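Notebook Index Jobs Stock Drawings Search Log out

Job: Botwood, bathroom box, drawer and contents
2 Feb 2026

Purpose of the visit: look at the existing bamboo box in use on the vanity before the replacement drawing is released. Rawat want the same footprint and the same way of working, with a drawer that holds the full set without catching. Existing box is marked JOYCE on the lid with a line of Chinese characters under it. Lid marking is not part of our job. The client's own artwork goes on later.

Shanti Goel has the drawing. Notes below are for her to mark up against it.

Location on the counter

The box sits beside the basin, which is white and rectangular. The counter in front of it has nothing on it bigger than a small clear plastic packet, so the drawer comes out freely towards the user. Good position. It does mean the box is within splash distance of the tap. Bottom edge needs sealing on all faces including the end grain, whatever finish is chosen for the rest. The Devel oil we used on the tray samples is not enough by itself at the base.

No feet on the drawing at present. I would add thin ones. A flat base on a wet counter draws water in underneath and holds it there.

Drawer action

Pull is by a single small round knob in the centre of the drawer front. With a light box on a smooth counter a one-handed pull tends to bring the whole box with it. The natural answer is the left hand flat on the lid and the right hand on the knob. Tried one-handed first, box walked forward. Tried with the left hand down, drawer opened cleanly. Same on closing, less marked.

Consequences for the drawing:

- Lid must take a flat hand without flexing. Current section is fine.
- Anything left on the lid gets leaned on. Expect sachets to be parked there during restocking, and expect them to be crushed.
- Runner clearance to be opened up slightly. No wax. It collects lint.
- Knob on the drawing is 21 mm. Keep. A larger one looks wrong on this front and a smaller one cannot be held with damp fingers.
- Box weight on the bench sample was roughly 800 g with the drawer in. More weight would help with the walking. Feet with some grip would help more.

No stop on the drawer. It can be pulled right out if the user is not paying attention. Shanti's drawing has a small peg at the back, which I am in favour of, provided it can be pressed down to remove the drawer for wiping. Housekeeping will want to remove it.

Contents and packing order

The toothbrush decides the size of everything. It lies across the drawer, and in its wrapper it is longer than the bare brush by the width of the seal at each end. The seals are what catch under the front rail. If the brush goes in first and flat, the other packets hold it down. If it goes in last it rides up and the drawer closes on the wrapper.

Order that worked: toothbrush and other long wrapped items at the bottom, flat packets on top of them and forward, paper sachets last. Flat sleeves want pressing out before they go in, as trapped air makes them stand up at one end. Two trials each way, same result both times. That is not a large test but the reason is plain enough when you look at it.

Soap does not go in the box. It stays by the basin, on the far side of the tap from the drawer, and I would leave it there. Soap in a closed bamboo drawer scents the wood for good.

Loose paper

The folded papers have no place in the drawer. They take up the depth that the flat packets need, and they pick up moisture. They go with the wicker basket. The basket weave is mostly tight, but a corner could still catch on the ribbed bands inside, so papers should be kept together as a bundle and laid in flat. A plain card liner would cure it. Not quoted for.

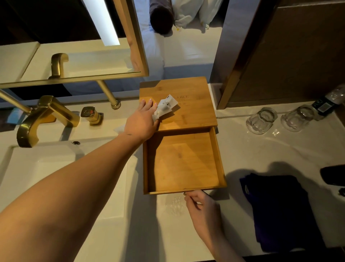

Box with the drawer out and empty, left hand on the lid.
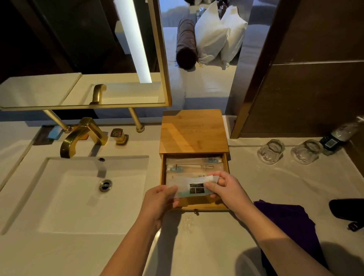

Drawer with the toothbrush and wrapped items in, flat packet held over it.
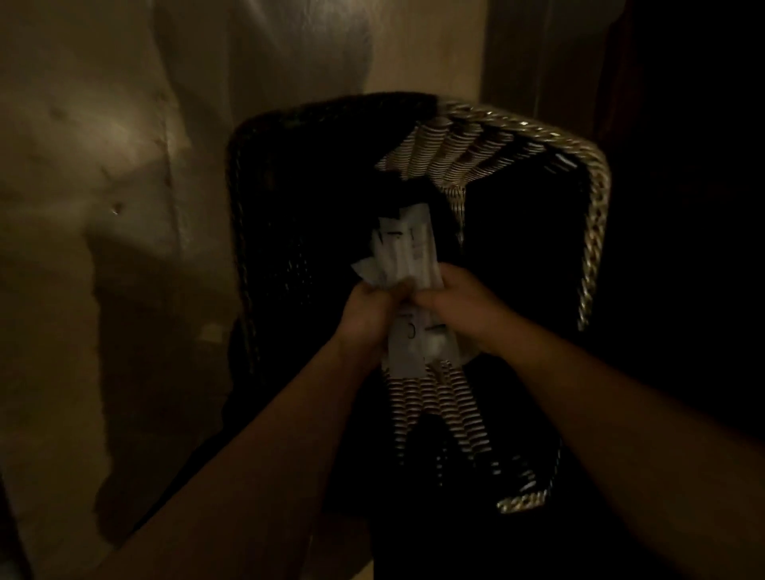
Finish

The bamboo on the existing box is a warm honey colour with the grain running vertically on the face. Judurier can supply a close match in strip but their last batch came paler and with a greener cast. Ask for a sample from current stock before ordering. Do not accept a colour description over the telephone.

Inside of the drawer: pale sides, darker smooth bottom. The contrast is useful, as small clear wrappers show up better on the darker panel than they would on a pale one. Keep this. The drawing shows the same material throughout, and should be changed.

Knob in brass, round, fixed from inside. The taps are brushed gold, and a polished knob would be noticeably brighter next to them. Satin if the supplier has it.

Scraps

Bits of white paper come off the sachets and end up on the counter near the basin. Not a fault of the box. Mentioned only so that the drawer bottom has no gap at the back edge for them to work into. Groove the bottom panel in on all sides, glue the back.

Open items

- Shanti to add feet, rear peg, revised clearance and darker bottom panel. Reissue.
- Judurier: sample strip, current stock.
- Rawat: confirm whether the toothbrush supplier is fixed. A longer wrapper would alter the drawer width.
- Sealer for the base: test offcut, standing in water overnight, one face untreated for comparison.
- Card liner for the basket: ask if wanted, price separately.
- Bench sample still has the old runners. Do not show it to anyone until changed.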